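Product Review: Wurkier Access Gateway, Version 2

Wurkier Access Gateway is a sign-in and permissions service for organizations that publish internal applications to staff and outside partners. This review covers the hosted edition, as evaluated by the Kasbridge information services office. The on-premises edition was not tested.

Setup and directory sync

The gateway was connected to an existing staff directory of 524 accounts. The first sync completed without errors, and group memberships carried over as expected. Nested groups are supported to one level only. Administrators with deeper structures will need to flatten them before importing.

The free tier is limited to 500 accounts. Disabled accounts count toward that limit until they are removed, a point the pricing page mentions only in a footnote.

Daily administration

Roles are assigned from a single page, and changes take effect at the user's next sign-in. Invitations for outside partners can be set to expire. During the evaluation, 174 partner accounts were created from a spreadsheet upload. The upload tool rejects the entire file if one row contains an error, and the message does not identify the row.

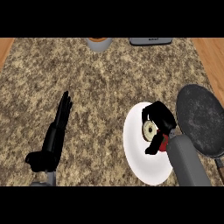
Sign-in experience

End users see a plain sign-in page that can carry the organization's name and colors. Password reset worked on all supported browsers. The option to remember a device is turned off by default and must be enabled for each application separately.

Logging and support

Audit logs can be exported to Zemport or downloaded as text files. Support requests were answered within one business day. The answers were accurate, although two referred to menus from the previous version.

Assessment

The gateway is recommended for mid-sized organizations with a simple group structure. Offices that rely on nested groups should consider Wijaya, which handles them fully at a higher price per account.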